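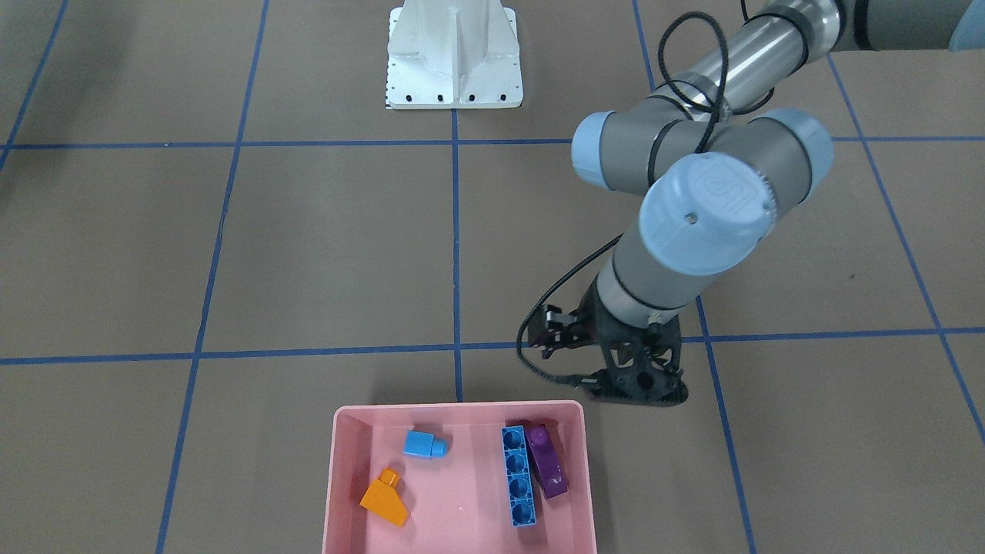

粉色托盘里的几块积木，机械臂正伸过去

韦卡特赛德（Wekatside）过境路改线项目，沿线住户与施工方碰头会纪要

时间：晚上七点一刻开始，拖到快十点
地点：小学阶梯教室
记录：我（上回记的那位嗓子哑了，连字也不想写，笔就塞给我了）

先说一句，我打字慢，有些话是回家以后凭印象补的，谁觉得我把他的意思写歪了，下次开会之前跟我讲，我改。

一、上次纪要

没人有意见，就这么过了。只有磨坊巷的老太太说她上次讲的是“排水沟”，我们写成了“排水管”，这个差别很大，已经改过来了。

二、工程进度

乌韦·克莱因施密特（Uwe Kleinschmidt）代表总包来讲的。他带了一卷好长的平面图，贴到黑板上，掉了两回，后来是前排两个小伙子帮他按着讲完的。

大意是这样：北段路基已经填完，从加油站到旧铁路桥这一截在铺底基层。南段卡在雷卡姆（Rekham）河那座小桥上，桥台的桩打下去，碰到一层比勘察报告里厚得多的淤泥，桩要加长。加长的桩是汉诺马赫（Hanomach）那边供的，第一批六月能到，第二批他不敢打包票。我问他不敢打包票是晚一周还是晚一季，他笑了一下，说介于两者之间。行吧，我原话记在这儿了。

有人问通车日子是不是又要往后挪。乌韦说主线目标没变，可是南边那个匝道很可能要晚于主线开放。这话一出来，后排就炸了，大家抢着讲了好一阵，我实在记不过来，只能概括：匝道不开，南边的车照样得穿镇子走，那这条路修了跟没修，对我们住南头的人有什么两样？乌韦答应把匝道单独排一张进度表，下次会前发出来。

三、重车绕行

这一项吵得最凶，也占的时间最长。

现在的绕行路线是走教堂街，限速牌立了，可是运土的车根本不理。住教堂街的几户自己搬了凳子在门口记，早上七点到九点这两个小时里，过去37辆重车，这还没算面包车和拖拉机。药店老板说她柜台上的玻璃瓶一早上都在叮叮当当响，她把最上面那层货全挪下来了。

乌韦先是说里面有一部分车不是他们工地的。教堂街的人马上把本子翻开，说车门上的字都抄了。他看了几页，没再争，说回去跟运输分包谈。

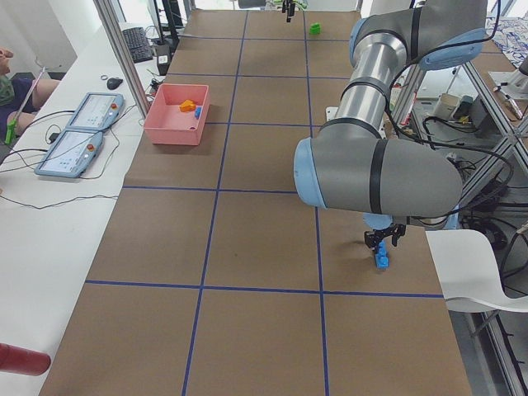

接着讨论到底怎么改。提出来的办法有这么几个：

一个是早上上学那段时间干脆不许重车进镇，七点一刻到八点一刻停一个小时。家长们全举手赞成，乌韦说可以试，但是车总得有地方等，他要在北边的料场腾一块出来。

再一个是空车回程改走采石场那条老路。这个我个人特别支持（我就住教堂街拐角，大家知道的，所以我先申报一下立场！），不过那条路中间有一段很窄，两辆车会不了。农机站的人说窄的那段最多两百来步，两头派人举牌就能解决，他们收庄稼的时候年年这么干。乌韦让他的测量员去走一趟再答复。

还有人提议装减速带。反对的也不少，理由是重车颠过减速带，声音比不减速还吓人，半夜谁受得了。争到后来没有结论，先搁着。

表决了第一条，通过。我没仔细数票，反正举起来一大片，不举的我只看见两位。

四、噪声和灰

压路机的事。上个月有几天晚上干到很晚，我们家窗户都跟着抖，狗钻到床底下叫都叫不出来。乌韦解释那几天是赶在下雨前收尾，说以后超过晚上七点还要开大机器，必须提前贴通知。我要求通知别光贴在工地围挡上，谁没事往那儿走啊，得贴面包房门口。他记下了。

灰的问题，洒水车现在一天洒两趟，住得近的都说不够，尤其刮西风的时候，晾出去的床单收回来跟没洗一样。他同意天干的时候加洒，具体加几趟没说，我追问了，还是没说。

五、行人和公交站

丸山（Maruyama）交通设计那边派了一位年轻的工程师来，讲的是旧铁路桥底下的步行通道。她讲得很清楚，图也好懂，我得夸一句。通道会做得比原先宽，照明从头装到尾，推婴儿车和坐轮椅的从东侧坡道下去，西侧保留台阶。

我们这边的意见主要有：坡道拐弯的地方别种灌木，晚上看不见人；通道口要有个能靠自行车的地方；还有排水，排水，排水，那个桥洞一下大雨就成了池塘，老住户都蹚过。她说集水井已经加大，图纸可以留一份在教室里给大家翻。图现在就在讲台左边的抽屉里，看完请折好放回去。

临时公交站的事也提了。现在的临时站离原来的站超过15分钟的路，腿脚不好的人等于没车坐。公交公司的人这次没来，所以只能写信。信由我来写（我怎么又揽活了），想签名的到面包房签。

六、围墙裂缝

磨坊巷有2户说院墙裂了，怀疑跟打桩有关。乌韦说开工前拍过墙面的底档，可以拿出来对。两家都同意让人上门看，条件是看的时候自己要在场，而且看完要留一份书面的东西。这个条件我觉得再合理不过了，乌韦也没反对。

七、其他

料场门口那盏灯整夜直直照着对面人家的卧室，请把灯头往下压一压。乌韦说明天就叫人去弄。

有孩子翻围挡进工地捡石头玩，家长们管一管，施工方也把东头那块松掉的板子钉上。

阶梯教室的暖气太足，下次会前请提早关小一点，我坐在暖气片旁边，记到第三项时人都快熟了。

要跟进的事

匝道进度表：乌韦
运输分包谈话、早上停运一小时、北料场腾地方：乌韦
采石场老路勘查：总包测量员，农机站派人带路
施工通知贴面包房：乌韦
给公交公司的信：我
院墙上门查看：总包和磨坊巷那两户自己约时间

下次会还在这间教室，时间等匝道进度表出来再定，定了我写在面包房的黑板上。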